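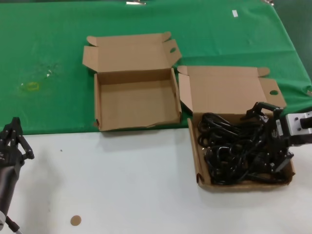

Notebook, packaging workshop, Brekbridge site. September, 14:20.

Compression trials on the mailer cartons continued this afternoon. Board from the Pirkado lot was conditioned at 23 °C for 31 hours before cutting. J. Chareonsuk prepared the blanks; N. Saithong ran the press.

Mean peak load was 1388 N on the first set. The second set, creased on the Lernex die, came in lower and will be repeated – the crease depth had not been recorded at setup, and the gauge was later found to read slightly high.

Glue seams held on all samples. Side walls bowed outward before the corners gave way, as in the earlier Srithong series.

To do: recalibrate the gauge, obtain 90 further blanks from the same lot, and confirm with purchasing whether the lighter grade remains available. Humidity log to be attached.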